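Progress report to the Pendgate fund, 2025-03-20

Brick Library at Lollasura: second stage

We're happy to say that the sorting is well ahead of where we thought it would be! When we wrote our first report, most of the donated bricks were still in bags in the back room, and we were a little worried about the size of the pile. Since then we've opened every bag, and the first sets are ready to go out to families.

## What we've done since the last report

- Washed and dried all 192 bags of donated bricks. The mesh sacks you paid for made this so much easier than the colanders we started with.
- Picked out the pieces that were cracked, chewed or too faded to lend. These went to the recycling drop-off in Drestitz.
- Put together 100 lending sets, each in its own lidded tub with a picture card inside.
- Moved the sorting tables closer to the window. The light is much better for telling dark blue from black (our most common mix-up by a long way).

Families have started asking for sets by color, which we hadn't planned for at all. We tried a few all-red and all-yellow tubs in February and they came back with lovely notes tucked in, so we'd like to make more of them.

## Money

We have spent $1090 of the grant so far. Most of that went on tubs, labels and shelving, and $203 went on the mesh sacks and drying racks. The Chaudhary hardware store let us have the shelf brackets at cost, so there is a bit left over that we'd like to move into the budget for replacement lids.

## How the bricks are sorted now

We changed the order of the steps and it has sped things up a great deal:

1. Tip a scoop onto the table and spread it out flat.
2. Pull out anything that isn't a brick. We still find coins, beads and doll shoes.
3. Sort by shape first and color second. Arched pieces, square 2x2s and flat 2x4s are easy to tell apart at a glance, even in a mix of teal, yellow and red. 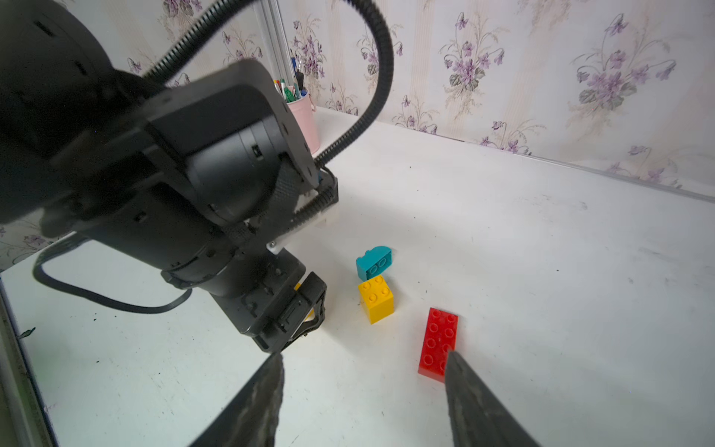

4. Drop each shape into its tray and check the studs for leftover grit.
5. Fill the tubs from the trays, following the card for that set.

## Still to do

The arches are our biggest shortage. Every castle set needs them and we get very few, so the next call for donations will ask for them by name. We also want to redo the labels on the small tubs, as the first batch peels when it gets damp.

The next group of sets goes out as soon as the new lids arrive. We can't wait to get them on the shelves!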